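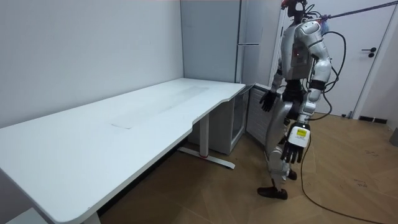 白色长书桌,桌角为圆角,前缘近右端有弧形缺口。

我们使用 Cookie 来记住您的语言和字号设置。继续浏览即表示您同意。[接受] [管理设置]

弧口长桌

弧口长桌是书桌和工作桌的一种,其桌面为长条形,前缘有一处或几处向内凹的弧形缺口。使用者坐在缺口的位置时,身体可以离桌面更近,两个前臂可以放在缺口两侧的桌面上。弧口长桌多用于住宅书房、小型办公室和阅览室,也用于需要长时间手工操作的房间。桌面的颜色以白色和浅木色比较常见,桌腿多为金属。

名称

中文里对这类家具没有统一的叫法。家具店的目录中可以见到“弧口桌”“凹边桌”“月牙口书桌”等名称,有的卖家只写“人体工学长桌”。最后一种叫法范围很宽,也包括可以升降但没有缺口的桌子,所以本条目不采用。“弧口”的“口”指缺口,跟桌面上穿电线的圆孔没有关系,后者一般叫“线孔”。

缺口占前缘长度的比例很小时,有些人认为应该叫“带缺口的直桌”。缺口占前缘大部分时,桌面的形状接近肾形,一般归入肾形桌。两者之间的界限并不严格,不同的厂家分法也不同。

来源

在桌面上切出凹口的做法比现代办公家具早得多。首饰匠的工作台很早就有半圆形的凹口,工匠坐在里面,凹口下面挂一块皮子,用来接住掉下来的金属屑。欧洲十八世纪的肾形写字台也有内凹的前缘,但是当时主要是为了外形好看。

长条形的桌面加上浅的弧口,是板材家具普及以后才比较多见的。湖边小城尼道(Nidau)的木工作坊 Grikance 曾为一间阅览室做过一批这样的桌子,桌面长200厘米,每张的缺口都靠近一端,另一端留作放书的地方。据作坊的木工 Finbarr Lenihan 回忆,最初的图纸把缺口画在正中间,后来阅览室的人提出要把书摊开放,缺口才移到旁边。这种偏在一端的布置后来在别的厂家也能见到。

结构

桌面

弧口长桌的桌面一般是一整块板。常用的材料有刨花板、中密度纤维板、多层板和实木拼板。人造板的表面要贴一层饰面,边缘要封边。直的边可以用机器封,弧形的边要求封边条比较软,弧度太小时封边条容易在转弯处翘起来。因此廉价的产品多数采用浅而宽的弧,深的弧常见于实木桌面或者后成型的桌面。

桌角通常也做成圆角,半径和缺口两端的过渡圆弧相近,这样看起来比较统一。圆角还可以减少碰伤,在窄的房间里,人经常要从桌子的短边旁边走过,这一点比较重要。

缺口

缺口的三个主要尺寸是宽度、深度和位置。宽度应当大于使用者的身体,并且给椅子的扶手留出余地。深度大时,手能够到的桌面范围更大,但是缺口后面剩下的桌面变窄,放显示器就会困难。位置可以在中间,也可以靠近一端。靠近一端的缺口适合一个人使用整张桌子,一边写字,一边放资料;两个人并排坐的时候,常见的做法是左右各有一个缺口。

缺口的方向不能随便调换。买桌子以前应该先确定桌子的哪一条长边靠墙,窗户在左边还是右边,然后选择左式或者右式。有的型号桌面上下对称,可以翻过来安装,但是贴面只有一面的桌面不能这样做。

桌腿和桌架

多数弧口长桌用两组金属腿支撑。每组腿由一根立柱和一个扁平的底脚组成,从侧面看像倒过来的字母T。T形脚的优点是桌子下面空间大,腿不容易碰到,吸尘器也容易进去。它的缺点是前后方向的稳定性依靠底脚的长度,如果底脚太短,人趴在缺口上时桌子会向前倾。

两组腿之间一般有一根或两根横梁。横梁要放在缺口的后面,否则人的膝盖会碰到。Trirgate 的安装手册要求横梁下面的净高不少于656毫米,并且建议先把横梁装到腿上,再放桌面。升降式的桌架把电机放在立柱里,横梁的位置由厂家固定,安装时不需要再测量。
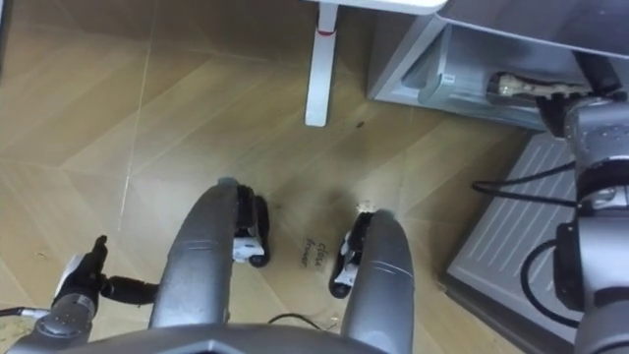

底脚下面通常有可以旋转的调节脚,用来适应不平的地面。在木地板上,窄的金属底脚时间长了可能留下压痕,可以在下面贴毛毡。铺木纹瓷砖的房间不容易有压痕,但是砖缝会使桌子轻轻晃动。遇到这种情况,应该先移动桌子,让调节脚离开砖缝,再调高度。直接在砖缝上面调节,以后挪桌子时还要重新调一次。

与柜子的搭配

弧口长桌本身一般没有抽屉。桌面下装抽屉会占用腿的空间,缺口后面的板又比较窄,滑轨不容易固定。所以放文具和文件的地方大多在旁边,常见的有下面几种。

抽屉柜:放在桌子一端的下面或者侧面,有金属的和木质的。抽屉的正面可以做成内凹的拉手,这样没有突出的部分,人走过时不会挂到衣服。金属柜比较重,放好以后不常移动。抽屉全部拉出时需要的距离应该提前算好,如果抽屉对着桌腿,就只能打开一半。

开放式搁架:放在没有缺口的一端,适合经常拿的东西。搁架的深度不要超过桌面的深度,否则人坐下时容易踢到。

高柜:靠在房间的角落,和桌子的短边之间留出通道。高柜的门向哪边开,决定通道留在哪边。

柜子表面如果有通风的横条,要保持它前面没有遮挡。用柜子放会发热的设备时,这一点尤其需要注意。

抽屉里的整理方法和普通书桌没有大的区别。小的物品放在上层,用分隔盒分开;长的物品横着放,靠近抽屉的后部,这样关抽屉时不会卡住。形状不规则的东西不要高过抽屉的边,推进去以前可以用手压一下。标签贴在抽屉正面靠边的地方,拉抽屉时手不会磨到它。
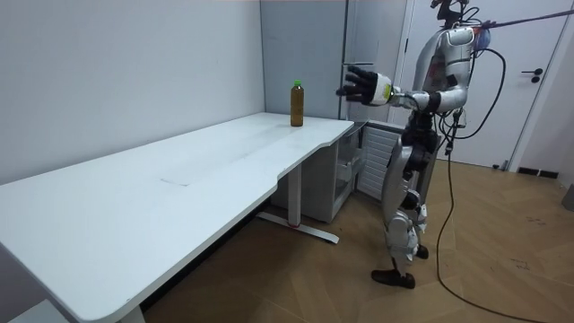
文:Hnat Ostapchuk
家具与室内类条目撰稿人

在房间中的布置

长桌最常见的放法是后边靠墙,缺口朝向房间里面。靠墙放时,墙能挡住桌上的东西,使它们不会从后面掉下去,但是电线需要从桌子的两端或者线孔走。如果插座正好在桌子后面,可以让桌子离墙留一条窄缝。留缝以后,笔和纸会从缝里掉到地上,有些人在后边加一条矮的挡板。

桌子的短边也可以靠墙,这时两条长边都露在外面,占的地方比较多,适合大的房间。小的房间里,长桌加上椅子后面的通道,几乎决定了其他家具的位置。通常应该先放桌子,再放柜子,最后决定灯的位置。

光线最好从写字的手的对面来。使用右手写字的人,窗户在左边比较合适。白色桌面反光比较多,灯不要放在缺口的正前方,否则光会从桌面反射到眼睛里。哑光的白色桌面在这方面好一些,不过更容易留下铅笔的痕迹。

桌面上的物品

缺口附近是手最常活动的地方,一般只放正在使用的东西。可以在桌面上铺一块薄垫,防止划伤。透明或半透明的垫子不改变桌面的颜色,缺点是下面进了灰尘就很明显。垫子如果是长方形的,前边不能伸进缺口,伸出来的部分会卷起来,并且会磨手腕。有的厂家,例如 Dlamini,出售按照缺口形状剪好的垫子,只适合自己的桌子。

饮料瓶和杯子适合放在离缺口远一些的地方,靠近桌子的后边。桌子靠墙时,后边靠墙的一侧被碰到的机会比较小。瓶子用完以后要拧紧盖子。深颜色的饮料洒在白色饰面上,应该马上擦,特别要注意封边条和桌面之间的接缝,液体进到里面以后板材会膨胀,而且不能恢复。

保养

饰面板用微湿的软布擦,再用干布擦一遍。不要使用含有磨料的清洁剂。白色桌面时间长了可能发黄,靠窗的一端更明显,如果垫子长期不动,拿开以后能看见颜色不同的一块,所以垫子应该经常换地方。

缺口的边缘是最先磨损的部分。衣服的纽扣、手表和椅子的扶手都会碰到它。封边条翘起时,可以隔着一块布用不太热的熨斗加热,然后用木块压住,等它冷了再松开。如果边已经缺了一块,用修补蜡填平。实木的缺口可以用砂纸轻轻磨,再上油或者蜡。

桌架的螺丝在安装后约8周应该再拧紧一次,以后每年检查就可以。搬动桌子时要两个人抬桌架,不要抬缺口处的桌面,那里的板最窄,抬的时候受力集中。

评价和争论

对弧口的作用,使用者的意见不一致。支持的人认为前臂有了支撑,肩膀比较放松。反对的人认为缺口使人只能坐在一个地方,想换位置时反而不方便,而且桌子转卖时要找到同样需要左式或右式的买家。另外,缺口对带固定扶手的椅子不太友好,扶手比桌面高时,人根本不能坐进缺口里。

Grikance 后来也生产没有缺口的同尺寸桌面,和原来的桌架可以互换,编号为17型。选购的人可以先用直边桌面,需要时再换成弧口桌面。

参见

肾形桌
首饰工作台
升降桌
封边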